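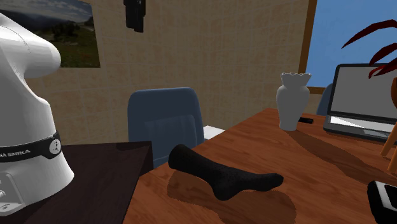 One reviewer of the November draft, from the Bogale group, asked why we re-register the arm base at all when the simulator already knows where it is. The simulator knows where its own base is. The real cell at Cundgate drifts, and the simulated one has to be brought back into line with it before any runs are compared.

**Figure 1.** Simulated cell, rendered view. The Franka Emika arm is mounted on the dark table at left; a black sock lies on the wooden desk.

### 3.2 Base registration and upkeep

The base pose is held in a single Drinora settings file, shared by the planner and the renderer. In earlier versions each program kept its own copy, and the two copies disagreed after a table was moved. We now lock the file during a run and log every edit.

Registration uses 46 touch points taken on the real cell with a pointed tool. The fit is repeated 3 times and the middle result is kept. If the new pose differs from the stored one by more than 2 mm, the operator checks the base bolts and repeats the procedure before saving. The render is then opened and the height of the desk relative to the arm table is checked by eye, as an error there is easy to miss in the numbers.

Over the test period the cell completed 214 runs. The stored pose was changed twice, both times after work on the mount. A loose base bolt caused the first change. The second followed a swap of the Grullska mounting plate, which sits slightly higher than the part it replaced. Runs made between the swap and the next registration were dropped from the results in Section 4.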